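Laundry tips I picked up from a robot club

I help out on Thursday evenings with the student robotics club in Kernton, and this year the project is putting clothes on hangers. Two arms, one table, a pile of clothes from the thrift store. The kids named the whole setup Nero. I was supposed to be the adult who brings snacks and signs the key out, and instead I've changed how I do half my laundry at home. So this month's tips are all about that!

Do the smoothing before the lifting. Our students lost a good chunk of July to shirts that came up off the table in a bunch. Neelam Jaiswal, who runs the software side (she's 16 and scares me a little), finally made everybody flatten the garment first, with the waistband or collar pointing toward the hand that holds the hanger. I tried it on my bed with the kids' school clothes and it's so much quicker. Lay it down, one swipe with the flat of your hand, then pick it up. I used to shake everything in the air like I was mad at it.

Elastic waists are their own thing. They pucker, they grab, and they spring back right when you think you've got them. If you're using a plain hanger with no clips, don't try to stretch the waistband over both shoulders at once. Slide one corner in as far as it'll go, hold it there with your thumb, and then ease the other side over. Pull any drawstring out of the opening before you start, or it'll wrap itself around the hook and you'll be picking at it with your fingernails. 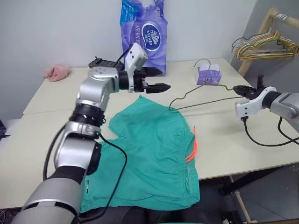

Hold the hanger by one end when you load it. I'd always held mine by the hook, and the whole thing swings around when you do that. The students tried both and stuck with the end grip, and now I do too. Your other hand is free for the fabric and the hanger stays put.

Buy one kind of hanger. I know, I know, we all have the mix: some wire ones from the cleaners, some fat plastic ones, a padded thing from somebody's wedding. The club started out like that and every shape needed its own practice. At home it matters less, but a rod full of matching hangers doesn't tangle nearly as badly. When the hooks all face the same way you can grab one without three more coming along for the ride.

Speaking of wire hangers — check the tips and the twisted part at the neck. A rough spot will snag a knit. I run an old nylon stocking along each one, and if it catches, I wrap that bit with a little tape or toss the hanger.

Keep a tally if you've got a stubborn job. Sille Laxdal keeps the club's notebook, and she has 2,408 tries written down in there, good and bad. I'm not doing that with my socks. But I did make pencil marks on the laundry room wall for a week (it's getting painted anyway) and found out which 2 shirts I kept having to redo. Both had wide necks. They live folded in a drawer now and I don't think about them.

Leave slack in your cords. The students lecture every new member on this one: a cable on a moving arm needs enough loop to reach, and not so much that it drags through the work. Same with your iron! I used to pull mine straight across the board and knock things over. Now I run the cord off the back corner with a bit of extra, and it stays out of the clean clothes.

One more, for anybody with a club or a class of their own. Use plain clothes in bright colors to practice on, and get them secondhand. Ours came from the 5 dollar bag sale, and they've been grabbed, dropped and dragged so many times that I'd cry if they were new. Wash them now and then too. They get handled more than you'd think, and a few of ours were getting pretty gray around the hems by the time I took them home and ran a hot load.

Next month I'm back to the kitchen, with the stuck jar lids I promised.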